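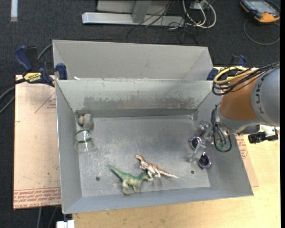 Forough Moradi
We are moving in December, from Skultance to a city 1376 kilometers away, with two children and a small budget. I have spent my evenings sorting the children's things and I want to write down what I learned. It is a long thread, sorry.

Forough Moradi
First, the price. The moving company, Zurus, charges by volume. I asked what happens if we bring less, and the man on the phone said that if we go down one size of truck we save 200 euros. So every evening I look at a box and ask if I would pay to drive it across the country.

Forough Moradi
I began with the clothes, and I recommend this to everyone. Clothes do not argue. If the sleeves are too short, they are too short. I finished the whole wardrobe on a Monday evening and felt very capable. Then I opened the toy cupboard.

Forough Moradi
My mistake was to sort the toys while the children were asleep. In the morning my son went directly to the cupboard for a small fire engine that he had not touched since he was three. I had put it in the bag for giving away. He did not cry, he only looked at me. I took it out of the bag.

Forough Moradi
After this we made a rule. The children decide about toys, the adults decide about everything with a cable or a battery. My daughter says this rule is not equal. She is right, but it is the rule.

Forough Moradi
What worked better than "keep" and "give away" was to add a third pile, which my daughter named "maybe on Saturday." The things in it wait until the weekend and then we ask again. Most of them leave the house without any discussion. Some come back, and I have to accept that.

Forough Moradi
Do not ask a child "do you still play with this?" The answer is always yes, and to prove it they will play with it for one hour on the floor, in the middle of your sorting. Ask "who should have this next?" My son has very clear opinions about who should have things next.

Forough Moradi
About selling. I tried Druvix, the app that everybody in our building uses. I sold the balance bike and the high chair quickly. For small toys I do not think it is worth it. I wrote 29 messages with one person about a wooden train set, including one about whether we have a cat. We do not have a cat. She did not come.

Forough Moradi
For the small things I now make mixed bags and write on the paper what is the age and what is missing. Please write what is missing! I once received a puzzle of a castle with no tower, and my daughter still talks about it.

Forough Moradi
My neighbor Tharushi Paul runs a toy library two afternoons a week, in the room behind the Zein bakery. You bring, you borrow, you pay nothing. She took our building blocks, the animals, a doctor's bag and two board games. Please telephone first, the shelves are not large.

Forough Moradi
She asked me to tell people three things. Wash it before you bring it. No soft toys, she has no more room for soft toys. And if it makes a sound, please let the battery be empty.

Forough Moradi
The drawings were the hardest for me, more than the toys. I kept one folder for each child, and when the folder is full, it is full. The rest I photographed by the window, where the light is good, and put in an album on my phone. I am not sure I will look at it often. But I could not put them in the paper bin without doing it.

Forough Moradi
Somebody asked how we pack what stays. Each child has one box that we do not open or check. They fill it, they close it, they draw on the outside, and it travels with us in the train and not in the truck. So on the first night they will have their own things, even if Zurus is late.

Forough Moradi
Today my son's box is already closed. He put in the fire engine, his swimming goggles and a spoon. It is our spoon from the kitchen. I would like to have it back, but I made the rule.

Forough Moradi
We have 30 boxes in the hall now and the kitchen is not started. If you have advice about glasses and plates, please write it under this post. I have newspaper but I read that the ink comes off.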